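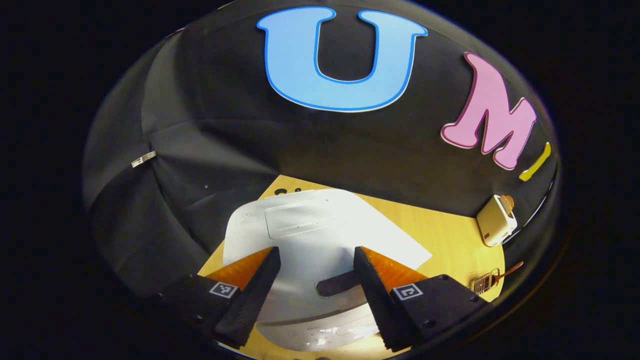 4.2 Postponement of furnishing decisions

The second part of the study examined why households that have both the intention and the means to replace a piece of furniture often fail to do so. Respondents were drawn from the same pool of 400 households described in Section 3. Each was asked in July to name one item in the main living area that they wished to change, and was contacted again at the end of the observation period.

Of the households that named an item, 73 percent had made no purchase by the second contact. Cost was the reason most often expected by the research team, but it was seldom given. Most of these respondents had set money aside, and several had done so before the study began. The reasons they offered concerned the choice itself: uncertainty over color, doubt about whether a new piece would suit the existing ones, and disagreement within the household. This pattern is consistent with the account of Malach, who holds that delay grows with the number of other objects a decision is seen to affect. A sofa is judged against the rug, the curtains and the wall paint. A bedside lamp usually is not, and lamps were replaced far sooner.

Holst has argued that delay is mainly a matter of too many options. Our results give this view only partial support. Respondents who reported visiting a single store postponed almost as often as those who had compared several. What separated the two groups was the kind of doubt they described. Those who had looked widely spoke of missing a better item elsewhere, while those who had looked in one place spoke of making a mistake they would have to live with.

Figure 3 plots the length of postponement against the price of the item named. The line rises steeply up to some 500 dollars and then flattens. Beyond that point, a more expensive item was not put off for noticeably longer than a cheaper one. We read this with care, as few respondents named items in the highest price band, and the two longest delays in that band come from households that moved during the period.

Figure 3. Months of postponement by price of item, main living area only. Households that withdrew before the second contact are excluded.

Fabric samples were associated with shorter delays. Households that had kept a sample at home, even one they later rejected, were more likely to have bought something by the second contact. Hanus reports a similar effect for paint cards, although in that work the cards were handed out by the researchers — a difference that may matter, as a person who asks for a sample may already be close to deciding. The interviews conducted by Salvador Carvalho, discussed in Section 5, take up this point in more detail.

Renters and owners did not differ in the share who postponed. They did differ in what they named. Owners tended to choose seating and built-in storage, and renters chose tables, rugs and window coverings.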